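Grustau Robotik-AG, Bautagebuch in Posts

1/
So, Leute, ich hab versprochen, dass ich das Semesterprojekt diesmal mitschreibe, und jetzt ist schon Januar und ich hab genau null Posts. Also alles auf einmal. Wir sind die Robotik-AG in Grustau, wir treten im Frühjahr beim Tredeck-Cup an, Kategorie Haushalt, und unser Roboter heißt Hamdy. Fragt nicht, der Name stand am ersten Abend auf dem Whiteboard und blieb einfach stehen.

2/
Die Aufgabe beim Cup: eine Küche, ein paar Gegenstände, 12 Minuten Zeit. Becher aus der Spüle auf die Ablage, Schüssel wegräumen, Lappen falten (haha). Welche Gegenstände es genau sind, erfährt man erst am Wettkampftag. Deshalb üben wir mit allem, was wir in die Finger kriegen.

3/
Ich bin übrigens für die Greifversuche zuständig. Das klingt wichtiger als es ist! Meistens heißt das: Becher hinlegen, Versuch starten, Ergebnis in die Tabelle tippen, Becher wieder hinlegen. In den Ferien hab ich davon geträumt.

4/
Heute war Spüle dran. Becher liegt auf der Seite auf dem Abtropfgitter, Hand offen, und dann soll er ihn von oben nehmen. Ein liegender Becher ist so viel fieser als ein stehender, das glaubt man erst, wenn man es selbst probiert hat.

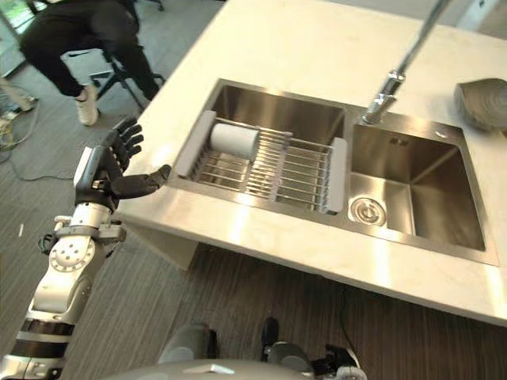

5/
Was uns beim Thema Spüle am meisten Nerven kostet, ist der Edelstahl. Die Tiefenwerte über den Becken sind bei hellem Licht einfach Quatsch, da hat die Punktwolke Löcher, so groß wie ein Teller. Wir haben jetzt einen Filter davor, der die Löcher erst mal ignoriert und nur mit dem Gitter arbeitet. Schön ist das nicht, aber die Hand fährt wenigstens nicht mehr Richtung Abfluss.

6/
Und der Wasserhahn!! Der steht bei uns im Kollisionsmodell als Zylinder. Ein gerader Zylinder. Der Auslauf ist aber lang und geht schräg nach oben weg. Zwei Wochen hab ich mich gewundert, warum der Planer sich Wege aussucht, bei denen mir schlecht wird. Jetzt besteht der Hahn aus drei Stücken und die Wege sehen vernünftig aus.

7/
Zahlen, weil jemand gefragt hat: Wir haben bis jetzt 3000 Greifversuche in der Tabelle. Bis zum Cup wollen wir auf 4000 kommen. Ein großer Teil davon ist leider vom Herbst und mit der alten Kalibrierung, also eher Deko.

8/
Zur Kalibrierung mal ein eigener Post, weil mich das echt beschäftigt. Wenn die zwischen Kamera und Hand nicht stimmt, greift Hamdy sehr überzeugt neben den Becher. Richtig selbstbewusst. Wir machen sie jetzt vor jedem Termin neu, mit 14 Posen, und wer das Schachbrettmuster wieder in die Tasche knickt, zahlt die nächste Pizza – ich hab schon zweimal gezahlt.

9/
Software, für die drei von euch, die das interessiert: Der Ablauf ist ein ganz normaler Zustandsautomat, den wir Grerano getauft haben. Anfahren, Hand öffnen, absenken, schließen, anheben, prüfen. Das Prüfen ist neu! Vorher ist er auch mit leerer Hand zur Ablage gefahren und hat da ganz feierlich nichts abgestellt.

10/
Letzter Punkt für heute: Nahaufnahmen. Fürs Projektheft brauchen wir pro Kapitel mindestens ein Bild von der Technik, und ich mag die ja am liebsten ganz nah dran, wo man die Riffelung am Polster und die kurzen schwarzen Finger darunter sieht.

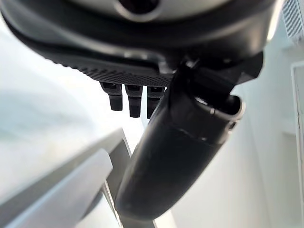 11/ Was als Nächstes kommt
Die Schüssel. Die ist rund und ich hab Respekt davor. Mein Plan ist, sie am Rand zu nehmen, der Rest der Gruppe will mit der ganzen Hand drunter. Wir probieren beides, und wer verliert, schreibt das Kapitel dazu.

12/
Ach so, und falls hier jemand aus einer anderen AG mitliest, die auch in der Haushaltskategorie startet: Wie macht ihr das mit dem Lappen? Ernst gemeinte Frage. Wir haben noch gar nichts. Schreibt mir gern, ich verrate euch dafür das mit dem Wasserhahn – ach nee, hab ich ja schon.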